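3.2. Superficies con dibujo en la vivienda de alquiler

El trabajo de campo se hizo en dos barrios, Romari y Zardale, que comparten época de construcción y tipo de edificio pero difieren en la proporción de viviendas alquiladas. Se repartieron 900 cuestionarios en los buzones y después se visitaron las viviendas cuyos ocupantes aceptaron una entrevista. El cuestionario preguntaba por los acabados de cocina, baño y sala, por la persona que los había elegido y por los cambios que el ocupante haría si el contrato se lo permitiera. Las entrevistas se hicieron en la propia vivienda, casi siempre a media tarde.

Los acabados se clasificaron según el dibujo y se dejó el material para una segunda ficha. La razón es práctica: muchos ocupantes no saben si su encimera es de piedra, de resina o de tablero impreso, y en varios casos el propietario tampoco lo sabía. El dibujo, en cambio, lo describen todos sin dificultad. En la categoría «veteado» entran los fondos grises, blancos o crema con vetas de otro color, sean finas o anchas.
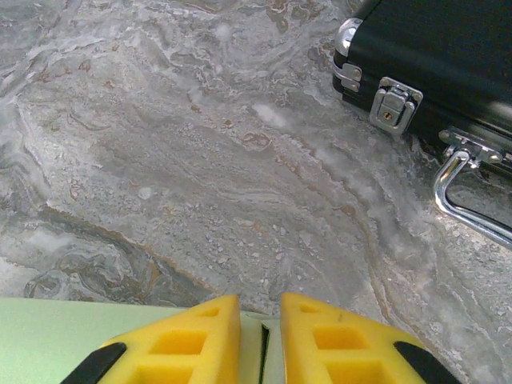

¿Por qué predomina el veteado en las viviendas alquiladas? Los propietarios lo eligen sobre todo porque disimula el desgaste y combina con muebles de procedencia distinta, y en segundo lugar porque los almacenes de la zona lo tienen siempre en existencias.

Esta preferencia aparece en los dos barrios, aunque con matices. En Romari el veteado gris se concentra en las cocinas reformadas para alquilar, mientras que en las ocupadas por sus dueños son más frecuentes los colores lisos. En Zardale la diferencia entre unos y otros es menor. Allí buena parte de las reformas las hizo una misma empresa, Lindholm, que trabajaba con un muestrario corto y repetía el modelo de un piso a otro. Varios entrevistados reconocieron en fotografías de otros pisos la encimera de su cocina.

Conviene separar dos familias dentro del veteado. En la primera, el dibujo es nuboso y sin dirección clara, con manchas pálidas y puntos dispersos. En la segunda hay bandas onduladas, casi paralelas, que imitan una piedra sedimentaria y cuyos tonos van del gris al caramelo y al óxido. Algunas superficies reúnen los dos dibujos, y en la ficha se anotaron ambos.
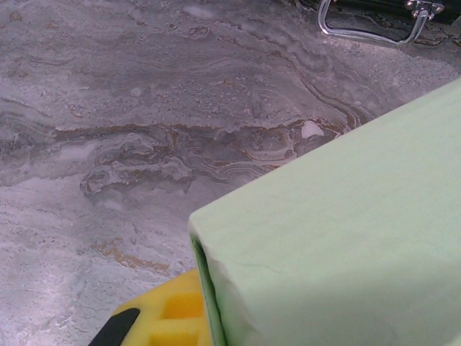
Para una inquilina de Romari, el problema de las bandas marrones era otro: contó que pasaba el paño dos veces por el mismo sitio porque no distinguía una veta de una mancha de café, y que con el tiempo había dejado de mirar y limpiaba al tacto. Comentarios parecidos se repitieron en 9 entrevistas, siempre en relación con vetas de tono cálido. Con las vetas grises la queja era la contraria, ya que en ellas se nota cualquier resto de comida oscura.

La segunda cuestión es la convivencia entre dibujos. El papel pintado ha vuelto a las viviendas de alquiler en forma de rollo de bajo coste, con motivos pequeños y muy repetidos sobre fondo claro. Los ocupantes lo valoran peor que la encimera cuando se les pregunta por separado, y mucho peor cuando se les pregunta por el conjunto. La objeción habitual es que la vista no descansa en ningún sitio. Los propietarios, por su parte, no suelen considerar las dos superficies a la vez, porque el papel se cambia entre un inquilino y el siguiente y la encimera permanece. 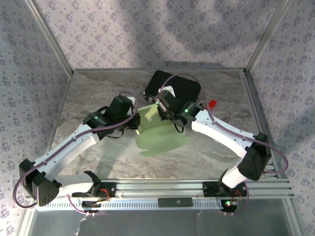 Figura 1. Superficie horizontal de dibujo marmóreo entre paredes con papel de flores moradas.

La iluminación modifica estas valoraciones. En las cocinas donde el nivel medido sobre el plano de trabajo superaba los 500 lux, las vetas se describían como «marcadas» o «duras»; por debajo de ese nivel los mismos modelos se describían como «suaves». No se midió el brillo del acabado, lo que limita la comparación entre superficies mates y pulidas. Tampoco se registró la orientación de las ventanas, salvo en las viviendas visitadas en agosto. 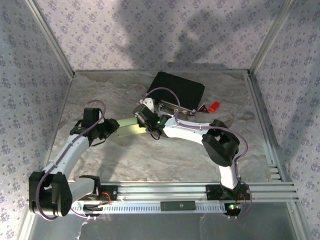

En cuanto a la duración, los propietarios calculan 15 años para una encimera y bastante menos para el papel. El fabricante local Clevov facilitó su catálogo antiguo, y gracias a él pudieron fecharse los modelos más comunes de Zardale. La mayoría seguía en uso y en buen estado. Los cambios anteriores a ese plazo se debieron casi siempre a una avería de fontanería o a la sustitución del fregadero, y en pocos casos al gusto del ocupante. Los datos de baños se tratan en el apartado 3.3, con la misma clasificación de dibujos.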